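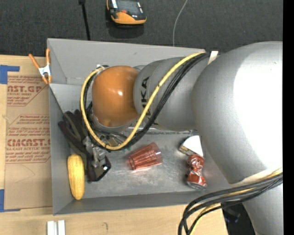 Cell 4 bin, mixed items, arm over the left side. Attached by Pascal Rothe.

Ticket: Amside sorting room, arm keeps going quiet on mixed bins
Status: open
Opened: January 31, 2024

Hi all, Pascal again (sorry, I know I'm in here a lot!). Cell 4 stopped asking for help again this morning. It should ping the handheld when it can't decide on a pick, and instead it just sits there over the bin and the Kasten screen says "working." I only noticed when I walked past with my coffee.

Stuff in the bin: ear of corn standing up against the left wall, clear red tumbler on its side, crushed red can over to the right, plus a little box with a white face. My money's on the tumbler. See-through things on a shiny scuffed floor have been trouble since we moved over from hand sorting.

Tried so far:
- restarted the Kasten client, no change
- raised the help timeout from 22 seconds to 1000, then remembered that's backwards, put it back
- took the tumbler out and ran it again. Pinged me fine on the can.
- put the tumbler back, quiet again

Now the part that isn't a bug, exactly. We used to have two people on this table and they talked all day. Now it's one of us minding four cells, and if a cell doesn't ping, you don't know it needs you. I end up doing laps. I like the new job, my back REALLY likes it, but laps weren't in the plan, and the new folks starting in February won't know to do them.

Could Beteditz add a plain "no pick in 22 seconds" alert that doesn't depend on the arm deciding it's confused? A light would do. Even a beep.

Reply from Plendent support: Thanks Pascal, we can repeat it with a clear cup. Please send the log from the second run and leave the timeout alone for now.

Sent! Timeout is staying put, promise. I'll keep clear plastic out of cell 4 until I hear back.

3 comments | 0 shares
We use cookies to keep you signed in. Accept | Manage
Contact the help desk | © 2024 Plendent | Back to top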